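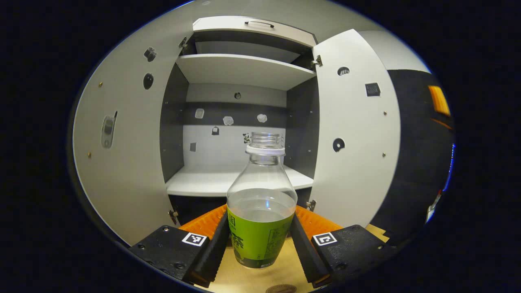 How to prepare your team for a picking robot

Start by asking what the machine is meant to take off people's hands. At Wendar the promise was fewer dull jobs. What staff got was the same shelves plus a fault log.

1. Time the task by hand, over 40 picks.
2. Run the robot on the same 40, and count every rescue as staff time.
3. Write down who clears jams, and pay them for it.
4. Agree in writing what happens to freed hours — before September, in our case.

Venla Saarela keeps the log. Let her see the supplier's figures too.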